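Running the cap cell: questions I get asked a lot

I look after the two-arm sorting cell at Junberg, and people keep stopping me on the way to lunch with the same handful of questions. So I finally wrote the answers down! If yours is missing, leave it on the Kivum board and I'll add it the next time I'm updating this page.

What does the cell do, exactly?

It picks up soft goods and puts them in a bin. Caps are what we run most, because Prandlow (our customer for this one) sells an awful lot of caps. The arms are black, they hang over a wooden table, and I spend more time on them than I do on my own car.

How do you start it up in the morning?

Slowly. I power the controllers first and give them three minutes before I touch the arms. Then I home the left arm, wait for it to park, and home the right one. Please don't home both at once, even though the software lets you. After that I open and close each gripper 6 times with nothing in it and just listen. A good gripper makes a soft, even sound. If I hear a click, I stop and check the finger screws.

Why do you always test with caps and never with something easy, like blocks?

Blocks would tell me the arm can find a block (great, thanks). Caps flop, they fold, the brim is stiff and the crown isn't, and no two of them land the same way. If I've set the grip force wrong, a cap shows me within a few picks. I throw them down any old way, overlapping, brims every which direction, and I mix dark ones with faded ones so the vision settings get a workout too.

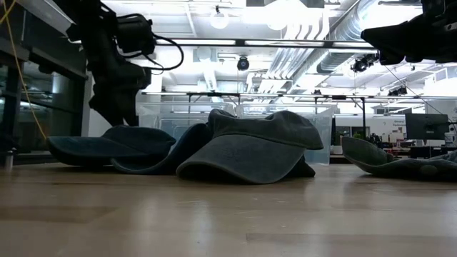 Pereyra, April

How hard should the gripper squeeze?

Softer than you think! I start at the lowest force setting and go up one step at a time until a cap stays put through a full swing over to the bin. Everybody's first instinct is to crank it, and then you get creased brims and I get an email from Prandlow. When you find a number that works, write it in the log with your initials.

Where does the bin go?

Right behind the caps, long side facing the table edge. We use a see-through plastic one so I can tell how full it is from my chair. If you swap it for a different size, you have to reteach the drop point, and yes, I will notice if you didn't.

What's with all the cable checks?

Cables are what gets me out of bed at night. The black one on the arm needs a nice loose loop so the joint can turn without tugging on it. Every Monday I move the arm by hand through its whole range (power off, always) and watch that loop the entire time. If it goes tight anywhere, I undo the tie, feed in a little slack and do the whole range over again.

How often do you recalibrate the cameras?

Every 200 hours, or any time somebody bumps the framework, whichever comes first. So please tell me if you bump it! I won't be mad. A tiny nudge on a rail can mean the gripper closes on bare wood.

How long do the finger pads last?

I change them at 900 picks, even when they look fine. It takes a small hex key and a bit of patience. Wipe the fingers before the new pads go on, press each pad down and hold it while you count to thirty, and leave the arm alone until after your coffee.

Can I try running it?

Sure, come by after 3 when the day's run is done. Tie back long hair, leave your lanyard at your desk, and keep your hands off the table while the arms have power. The stop button is the first thing I'll show you.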